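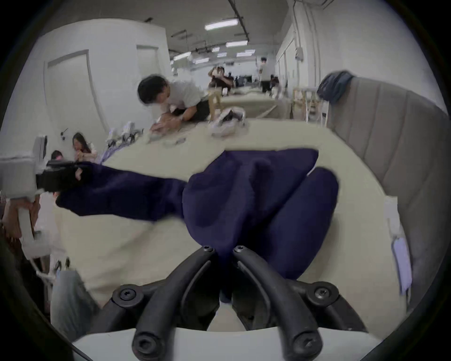
Filed under: Home & Laundry / Folding / Threads

Search this blog Type and press enter

Aug 18, 2021

Righto, folding thread. I've now read the whole Flernel guide to "upright wardrobe folding", all 41 pages of it, and I have doubts. Going to put them all in one spot so I can stop muttering them at the washing basket.

Start with the thick stuff. Flernel's opening claim is that every garment "wants to be a rectangle". Have a look at the navy knit up top, bunched in the middle with one long bit heading off to the left and a fat roll on the other side. Does that look like it wants to be a rectangle to you?

Soft, slightly fuzzy fabric is the worst case for any of these systems. It grips itself. You smooth one layer and it drags the layer underneath, and you end up with a ridge you then have to chase out to the hem.

The guide's answer is "smooth with intention". No idea what that means. I smooth with the flat of my hand, from the waistband down, same as my nan did.

What does work on trackies, in my experience: hold the waistband at one end and the cuff at the other, pull until it's taut, lay it down in one go, then bring one leg over the other. You can skip all the business about finding the "centre spine".

Page 12 has you folding the crotch triangle in first. I tried it both ways for a fortnight. The triangle makes a tidier edge, I'll give them that. It also makes a lump in thick fleece, and the lump is why the stack leans.

Next doubt. The "3 second shirt fold". You've all seen it – pinch, pinch, cross over, flick, done. Three seconds for the person filming it, sure, with a brand new tee, pre-ironed, laid out beforehand. Nobody's timer includes turning the thing right side out.

My own go at it, with a shirt that has been washed more than once: long enough that the kettle boiled. And the sleeve was hanging out the back.

The pinch points matter more than the flick. One at the shoulder, one halfway down in line with it. If you're off by a couple of centimetres the fold comes out as a parallelogram, and once that's happened I haven't found a way to rescue it apart from shaking it out and starting again. 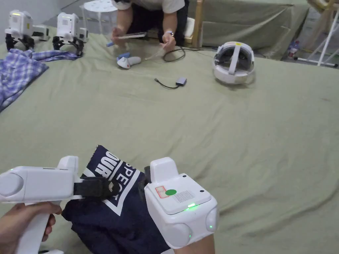 Navy tee with the big white lettering, on the green cloth.

Printed tees get their own doubt. Flernel says print always faces out "so the garment can be recognised". With a tee like this one, lettering running along a diagonal stripe, what you'll recognise in the drawer is half a word. I can read OUR and SPE while it's bunched up and I couldn't tell you what either belongs to.

Also, thick print doesn't like a hard crease through it. On mine the letters started cracking right along the fold line, after a winter of folding it the "correct" way. I now fold so the crease misses the print, and if that means my rectangle is the wrong width, so be it.

On the cloth underneath: plenty of people swear you need a padded or covered surface to fold on. Zilier sells a "folding mat" for this, which as far as I can tell is a tablecloth with a hem. I've used a sheet over the table for years. It stops things sliding, fine. It also rumples, and then you're smoothing the sheet as well as the shirt.

So my position on cloth vs bare table: bare for thick knits, so you can pull them straight. Cloth for thin tees that skate around. Anybody who tells you one surface suits everything has something to sell you, and in this case it's a mat.

Somebody will ask about the Ferotia drawer dividers. I own them. They hold up 20 tees standing on edge very nicely. Take out four and the other sixteen lie down. The promo shots only ever have the drawer full, funny that.

Bigger question, which the guide skips completely: is it faster? They reckon you'll save 200 hours over "a lifetime of laundry". Whose lifetime? How many kids? Is there a uniform involved? There's no working shown anywhere and I did look.

I'll concede two things. Standing stuff on edge does mean you can see it all, and I've stopped wearing the same top four tees on rotation. And folding in thirds does suit a shallow drawer better than halves.

What I won't concede is the paid course. The Sang edition is the same guide with a linen cover and a checklist for doonas. You can't fold a doona into anything. You can only argue with it until it goes in the cupboard.

Replying to a few at once: yes I've tried rolling. Rolling is great in a suitcase. In a drawer it unrolls, especially the stretchy ones, and every March when I swap the summer things out I find a nest of loose singlets down the back.

No, I don't fold undies. Next question.

To whoever wants me to "trust the process for a full season before judging": I did a full season. The trackies still lean. The tees are better than they were. I'd put most of that down to chucking out the ones with holes in March, so there's more room in the drawer.

Might do fitted sheets next week. I've already watched the videos and I already don't believe them.

Tagged: folding, t-shirts, trackies, drawers, things I have doubts about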